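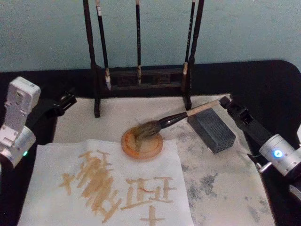
## Brush care and storage: workshop notes

Applies to natural-hair brushes used with ink, watercolour, shellac and water-based size. Oil varnish brushes are covered on the finishing page.

### Washing

1. Wipe excess ink or paint onto scrap newsprint, ferrule to tip. Do not scrub sideways.
2. Rinse in cool or lukewarm water. Hot water softens the glue at the root and the hair will start to shed.
3. For ink, use water only. For watercolour and size, a small amount of plain bar soap is acceptable.
4. Press the hair between two fingers until the water runs clear. Ink held near the root dries hard and splays the tip permanently.
5. Blot on a cotton rag, re-form the point, hang.

Shellac brushes get metho first, two changes, then soap and water. Leave the second change to settle in a lidded jar; the clear portion can be poured off and used again as a first rinse.

### Drying

Dry tip down. A brush stood upright in a jar drains into the ferrule or the root, swells the handle and cracks the lacquer. Laying flat on a towel is adequate for small brushes, provided they are turned once.

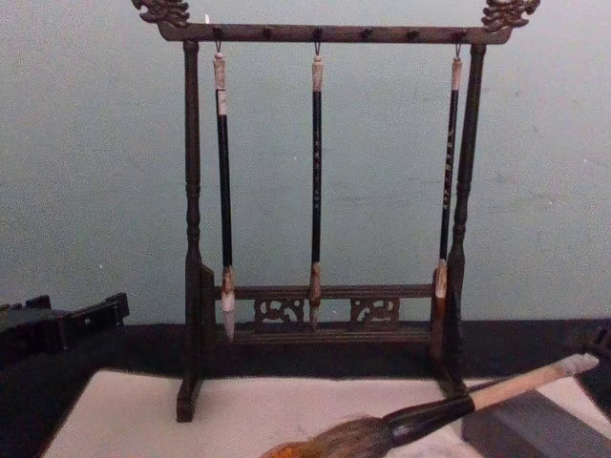

*Hanging rack, dragon finials. Brushes suspended from the top bar on small metal hooks.*

Allow clearance below the longest brush. Tips resting on a crossbar or tray dry with a set in them, and the set is slow to come out. Space brushes so the wet hair does not touch. Keep the rack out of direct sun and away from the heater outlet. In June the shed at Drenddale sits at 9 degrees most mornings and a large goat-hair brush needs 2 full days before it can go in a drawer.

If a brush has no loop, whip one on: waxed linen thread, six turns, ends pulled under and trimmed. A drop of PVA on the whipping is enough.

### Cleaning racks and other carved timber

Carving collects dust and ink spatter. Method in use here:

- Dry-brush with a soft hog-hair brush, vacuum nozzle held nearby, not touching.
- Damp cotton bud for spatter. Change buds often.
- Scrolls and openwork: bamboo skewer, end shaved flat, wrapped in a single layer of rag.
- Paste wax, sparingly, applied by brush and buffed with a shoe brush. Excess wax turns white in the recesses.

Do not oil. Oil stays tacky in deep relief and holds dust.

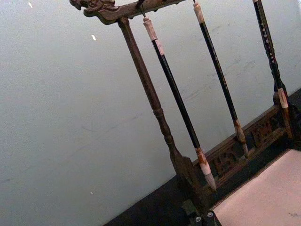
*Turned post and carved base. Rings and recesses are the slow part of the job.*

Loose posts are usually a shrunken tenon. Remove old glue with warm vinegar, let the joint dry overnight, shim with a plane shaving and re-glue with hide glue so it can be undone later. Ottar Amundsen uses fish glue for the same repair — longer open time, similar result.

For a scratched foot, 3000 grit on a cork block, used wet with a little mineral turps, then wax. Test underneath first. Some dark finishes are only a coloured coating and will cut through to pale timber in a few strokes.

### Moth and mildew

Store brushes fully dry. Camphor or cedar in the drawer, renewed each spring. A closed plastic tube traps moisture; a rolled bamboo mat does not. Mildewed hair can sometimes be recovered with a diluted white vinegar rinse, but discard the brush if the hair breaks when flexed.

### Labels

Paper labels on handles lift after a few washes. Seal with one coat of clear shellac, or write the number directly on the handle in white ink. Record number, hair, size and use in a notebook. Ours is the Karndale ledger, 54 entries, pencil only.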